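Lunch boxes and tumblers, the shelf at Skerneck

posted by Akua Ackah, Saturday, March 21, 2026
Filed under: Shops / Kitchen bits

Quick one, got a bus to catch in 16 minutes so excuse the spelling. Four pictures from the lunch box shelves at Skerneck, the red metal racks. A few of you asked after the last post what they've got in, as the new office has no canteen and the place downstairs wants silly money for a wrap. So. Boxes!

Not a review. Haven't used any of these yet, just looking at cartons and having opinions about them. Proper write up when something has survived a month in my bag.

What I was after, for the record: something for rice and something wet, kept apart. A lid I can open without asking for help. Must fit in the work bag next to the charger and the umbrella. And a cup with a handle, seperate from all that, for tea at the desk.

1. The lunch sets

Middle shelf is where the good stuff is. Top row is a right mix, BiteBuddy with steel containers on the box, a pink and white lunch box, then cookware for some reason, pots and a pan. Who is choosing between a bento and a set of pans. Anyway I like a muddle, you find things.
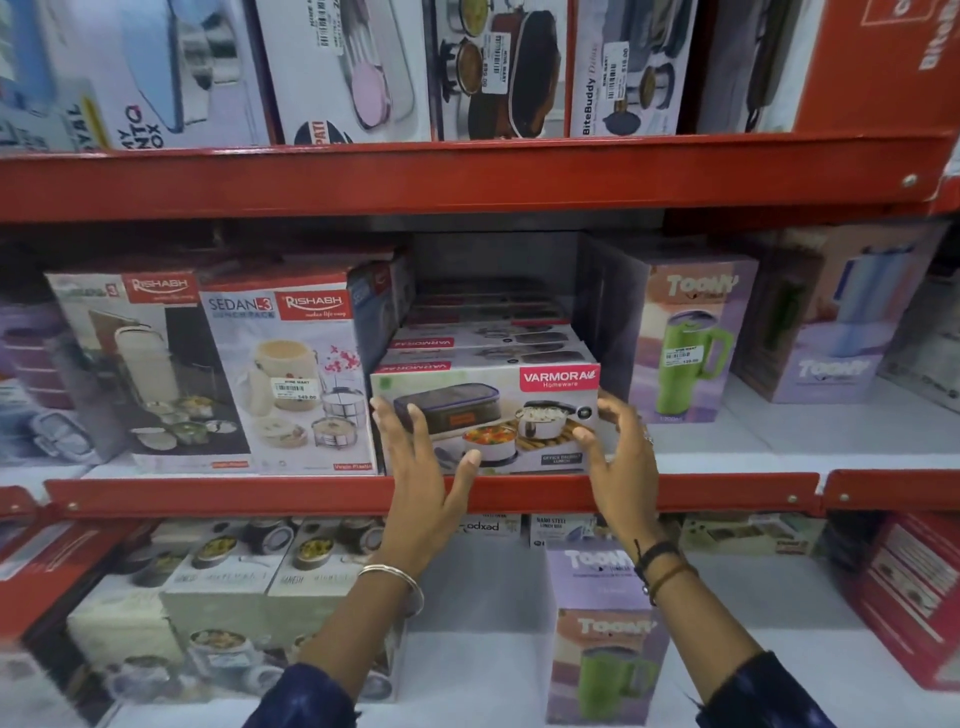

Varmora lunch set, middle shelf. Went for this one first.

The Rishabh next door is the tall cream carrier type, a tiffin really, with little bowls of food in the photo. My aunt had one like that in a different colour and it went on every train journey we ever took. Very tempted on those grounds alone. But tall things fall over in my bag, I know this from the flask incident, so had to be sensible.

Also my desk drawer at Trokus is shallow. Measured it in the end, 181 mm at the front, and the runner eats a bit more at the back. So anything tall lives on the desk and gets knocked about by post. Flat wins.

Second look at the Varmora, front of the box. Office Deluxe Lunch it's called. Insulated bag in a sort of olive grey with a blue zip, steel container with rice in it, another with mixed veg, and a purple fork and spoon. LEAK PROOF in a red strip at the bottom. We'll see! Everything says leak proof. I had one that said it twice and it still did my notebook in. I do like that the cutlery is purple though, less likely to wander off in a shared kitchen.

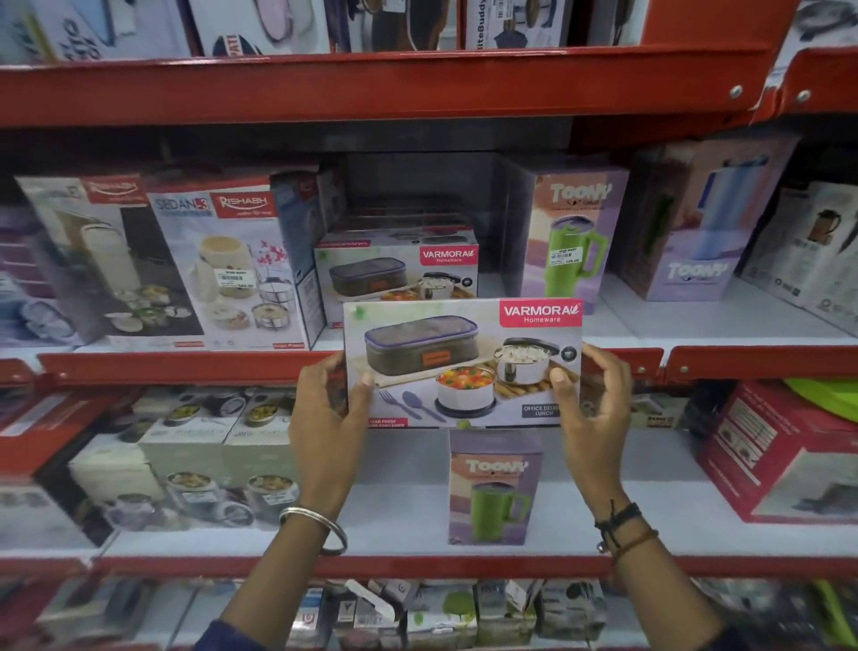
2. Tumblers

Right, on to cups. Toony Tumbler, lilac box, big bubbly white letters and a small smiley by the name. Looks like it's for children and I don't care. Lime green one with a handle and a dark purple lid is the one on the front. The price I could read on one of the Toony boxes was 129.00, which sat fine with me. The Sedan-3 Lunch Pack on the same shelf, cream with red blossom on it, had a sticker that looked like ₹549, for anyone comparing. Pretty thing. Stacked steel ones in the picture too.

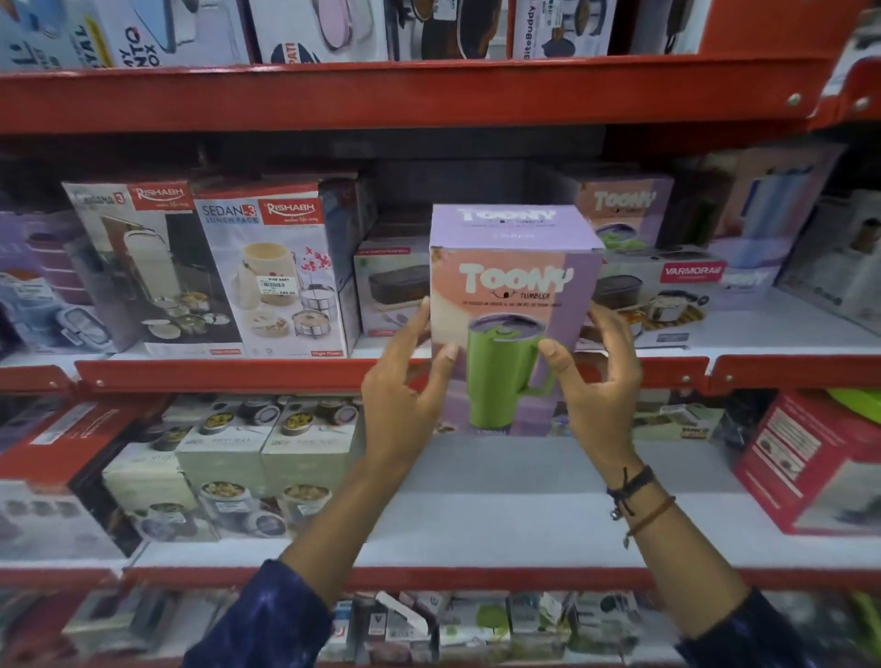 My current cup is a Wegener one from the old place, no handle, and I've burnt the same finger on it all winter. Tea has to sit for ages before I can pick it up and by then I've been called into something. So a handle is the main thing, lid second. Colour I'm easy about but green does stand out on the drying rack and people at work are terrible for grabbing the nearest.

They do a blue as well, or there's a blue on one of the boxes. Didn't ask if the box colour means what's inside is that colour. Should of asked. Somebody in the comments will know.

Size, no idea, small print and me without my reading glasses. I only need enough for one decent tea, 200 ml would do, more is a bonus. If you've got one at home tell me if it goes under the office machine without tipping it sideways.

Last one then, the green Toony again, closer look at the front. Purple lid, handle on the right, pink and cream band behind. The name's on the top of the box too which is handy when they're stacked. More Varmora on the shelf behind with a different picture on it, black oval lunch box and a round white container of something orange, curry I'd say. Nice that oval one! Might suit the drawer better than the bag set. Hm.

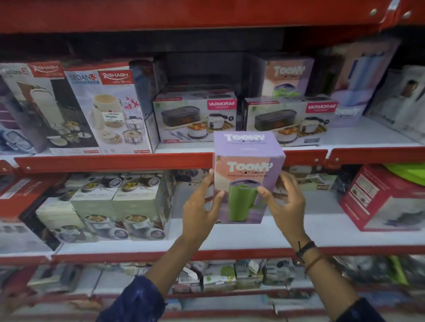 So the list at the moment is one flat lunch box, one cup with handle, and no tall carriers however much I like the flowers. I'm going back next week with the drawer measurement written on my hand. Flalteo across the road does lunch things as well but last time it was all glass and I am not carrying glass on the 2 every morning, it's heavy and that bus brakes like anything.

Few questions that came in already, answering fast:

Dishwasher? Don't know, didn't see it on the boxes, but I wasn't looking for it. I wash by hand.

Would the steel ones go in a microwave? No, please don't. You'd tip it out onto a plate. We have plates at work, mismatched, but plates.

Is it busy in there on a weekend? Mornings are alright. After lunch I'd leave it.

Do they keep the spare stock out? Ask at the till, they've always been nice about checking for me.

Bento people, there's a My Bento Box on the top shelf as well, going by the lettering. Didn't get that one down. Next time, remind me.

Ok bus. Comments open, be kind about the typos x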